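Wartime Submarines: Frequently Asked Questions

The questions below come up whenever people get talking about submarines in the two world wars. The answers are on the doubtful side. A great deal of what gets repeated on this subject began as somebody's guess, or somebody's boast, and has been copied from one book to the next until it looks like fact. Where we don't know, we say so.

Were wartime submarines really submarines?

It depends how strict you want to be. Most of the boats that fought in either world war spent much of their time at sea on the surface, running on diesel engines, and went under when they had to attack or hide. Submersible torpedo boats might be a fairer name. Under water they ran on batteries, and the batteries did not last. A boat that pushed along at full speed while submerged would flatten them in an hour or two. At a crawl it could stay down a good deal longer, but a crawl is no use if the convoy you want is pulling away from you.

Films tend to put the whole war under water because it looks better.

Why are they called boats and not ships?

The usual answer is that the first ones were small enough to be carried or towed by a ship, and the word stuck. That may well be so. We have never seen a source that settles it, and plenty of sailors will give you a different story with equal confidence.

How deep could they go?

Ask which figure you are being given. There is the depth the builders tested the boat to, the depth the captain was told not to exceed, and the depth at which the designers thought the hull would give way. These are three separate numbers, and popular books mix them up freely. Many British and American boats of the middle war years had a test depth of 300 feet, and some later American ones went to 400. Captains under attack did go deeper than the rules allowed and came back to tell of it. How much deeper is another matter. Gauges were not perfect, and a story told in the mess does not get shallower with the years.

We would treat any record depth with caution unless it comes from a patrol report, and with some caution even then.

Did crews really have to keep silent when hunted?

Yes, this one holds up. Fans and pumps could be shut off, men who weren't needed were sent to their bunks (which also saved air), and those on watch spoke quietly. A dropped spanner could matter. Whether the men in the ships above heard each particular dropped spanner is something the crew had no way of knowing, so be wary of accounts that are certain a single noise brought the depth charges down.

How reliable are the claims of ships sunk?

Poor, on all sides. A captain fires, goes deep, hears a bang and some breaking-up noises, and comes up later to an empty sea. He reports a sinking. He may be right. He may also have heard a torpedo going off early, or a depth charge meant for him. Tonnage was guessed through a periscope, often at night, and guesses ran high. A merchantman of 3,000 tons could easily go into the log as something much bigger.

After the Second World War, American and British staff went through enemy records and cut the claims of their own captains by a large amount. That was honest work, but it was not the last word either. Japanese records had gaps, small craft were often left out, and some sinkings will never be pinned on anybody. If a website gives you a total to the last ton, ask where the last ton came from.

Was the trouble with American torpedoes as bad as people say?

It was bad. The Mark 14 ran deeper than it was set to run, its magnetic exploder was unreliable, and its contact exploder could fail on a good square hit. Each fault hid the next, so curing one only showed up another. It took until the autumn of 1943 to sort out the main ones. Where we part company with the popular version is over blame. It is nearly always told as brave captains against idle desk officers ashore. There was some of that. There was also a shortage of torpedoes, a dislike of blowing up expensive ones in tests, and more than one senior officer at sea who stood by the magnetic exploder long after his own captains had stopped trusting it.

German boats had very similar trouble in the Norwegian campaign of 1940. People who tell the American story as one of purely American muddle tend to leave that out.

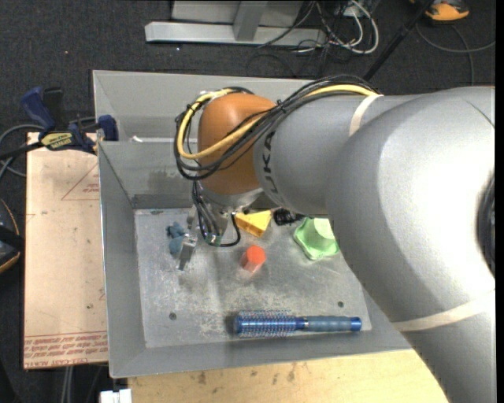

Compiled by the website editors. Last looked over in January.

Did wolf packs hunt the way wolves do?

The name does a lot of work here. A German pack was mostly a line of boats strung across a likely route, waiting. Whichever one sighted the convoy reported it by radio and kept in touch while the others were called in. Once the attack began, each captain largely did as he saw fit. Tight teamwork between boats at close quarters was rare, and there was a real risk of ramming a friend in the dark.

All that radio traffic was also the weak point. Shore stations and ships could take bearings on it, and for long stretches the Allies could read it.

So did codebreaking win the Battle of the Atlantic?

It helped a great deal. We doubt that it won it alone, and we doubt most sentences that begin with the words "the thing that won the Battle of the Atlantic". Long-range aircraft mattered, so did radar small enough to fit in an escort, so did having enough escorts, and so did the sheer number of merchant ships coming out of American yards. Codebreaking has had the most books because it was kept secret for some thirty years and then came out in a rush. Before that, radar got most of the credit. Give it time and there will be another favourite.

Did submarines carry deck guns, and were they any use?

Most did, and they were. A shell was far cheaper than a torpedo, and a boat carried a lot more of them. Against small unarmed vessels the gun was often the sensible choice. Against anything that could shoot back it was a poor bargain, as one hole in the pressure hull could leave a submarine unable to dive. By the later part of the war the Germans were taking deck guns off many Atlantic boats, as there was hardly ever a chance to use them.

What did the crews eat?

Fresh food first, stuffed into every corner, and tins after it ran out. American boats had a name for good food and British and German ones didn't, and the men's own accounts mostly back that up. Loaves went mouldy and the cooks cut off what they could. We are less sure about the tales in which every meal tasted of diesel. Some men said so, others never mention it, and it probably depended on the boat and on how long you had been in it.

Are the films any good?

As films, some are very good. As evidence, no. The rivets that fly across the control room, the captain who guesses the enemy's thoughts to the second, the depth charges that go off a few feet away and only break light bulbs - all of these should be enjoyed and then set aside. Long days of nothing at all would be nearer the truth, and would not sell tickets.

I have a relative's story that doesn't match the books. Who is right?

Possibly neither. Memory shifts dates and runs two patrols into one. Books copy each other's mistakes. The best thing is to find the patrol report for the boat, if it has survived. British ones are mainly at the National Archives in Kew, and a good many American ones have been copied and put online. Check the dates before anything else. If your relative was not aboard for the patrol in question, he may have been retelling something he heard from a shipmate, as people do, without meaning to mislead anyone.

Crew lists are patchy. A name missing from one does not prove that the man wasn't there.

Which books do you recommend?

We don't keep a list, as it goes out of date and starts arguments. Look for footnotes. Look for an author who has used records from both sides, and who is willing to write "we do not know" now and then. Be careful with memoirs written by captains - many are well worth reading, and all of them were written by the man who comes out of the story best.

Can I send in a correction?

Yes, please do, with a source. "I read it somewhere" is how half of these questions came about. If you have a page number or a file reference, we will look it up and change the answer if you are right.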